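Um tapete de equilíbrio para as aulas da tarde: a minha opinião sobre o Stindau

Janeiro
Por Ertuğrul Ertürk

Dou aulas de movimento a crianças entre os seis e os onze anos, depois da escola, num centro pequeno que se chama Gondgate. Algumas crianças têm dificuldades motoras, outras não, e todas fazem a mesma aula. Escrevo em português porque é a língua dos pais que me leem, mas não é a minha língua, e peço paciência com as minhas frases.

O Stindau é um percurso de equilíbrio em peças. Vem com ilhas baixas de borracha, duas traves curtas e um tapete grosso que se desenrola. A marca é a Stivex. Paguei 90 euros pela caixa mais simples, com o dinheiro que tínhamos para material neste trimestre, e uso-o há dois meses, três tardes por semana.

A primeira impressão foi boa. As peças são leves, uma criança de sete anos leva uma ilha em cada mão sem ajuda, e isto para mim conta muito, porque montar o percurso já faz parte da aula. As ilhas têm por baixo um anel que agarra bem o chão liso. No chão com pó agarra menos, e por isso passo sempre um pano antes. O cheiro da borracha era forte na primeira semana e depois desapareceu quase todo.

As traves são a melhor parte. Têm a largura de um pé de adulto e estão a uma altura que não assusta. Tenho uma menina que usa ortóteses nas duas pernas e que no outono não queria subir a nada. Agora atravessa a trave com uma mão na minha, e na semana passada fez metade com a mão no ar. Não digo que foi o material que fez isto. Digo que uma trave mais alta ou mais estreita não me tinha permitido tentar.

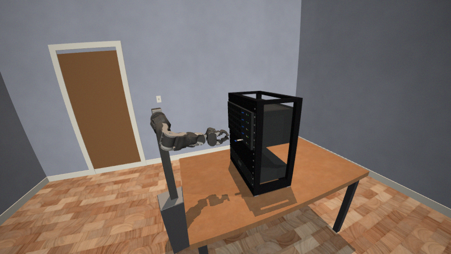 O tapete é o ponto mais fraco. Depois de enrolado, as pontas ficam levantadas durante toda a primeira meia hora, e uma criança que arrasta o pé tropeça ali com facilidade. Murray Cormier, que dá a aula de dança antes da minha, aconselhou-me a enrolá-lo ao contrário, e melhorou um pouco. Também escorrega em pavimentos de madeira, e quem tem um parquet como o que se vê na imagem deve pensar nisto antes de comprar. Eu pus por baixo uma rede antiderrapante, cortada à medida, e fiquei mais tranquilo. A rede não vem na caixa e, na minha opinião, devia vir.

As instruções propõem doze percursos, mas os desenhos são pequenos e as crianças não os entendem. Acabei por desenhar os meus em cartões grandes. Com música funcionam melhor: quando a música para, cada um fica na sua ilha, e quem está na trave desce devagar. Este jogo pedem-no sempre. Para um grupo de oito a caixa chega. Para doze já há fila, e na fila começam os empurrões.

Comparei-o com o conjunto da Wong, que usei noutro centro durante um ano. O da Wong é mais pesado, mais estável e também mais caro. As ilhas dele suportam 100 quilos, as do Stindau suportam 87, segundo a etiqueta, número que me pareceu estranho mas que está lá escrito. Para crianças não faz diferença. Para o monitor que gosta de mostrar o exercício, como eu, pode fazer.

A limpeza é simples: água morna e sabão neutro. Uma das ilhas, a amarela, já perdeu um pouco da cor nas bordas. Escrevi à loja a perguntar se era normal e responderam-me com educação, mas sem responder à pergunta.

Voltava a comprar as ilhas e as traves. O tapete, não. A loja vende as peças em separado, coisa que só descobri depois, e aconselho a quem tem pouco espaço para arrumar que comece com uma trave e seis ilhas.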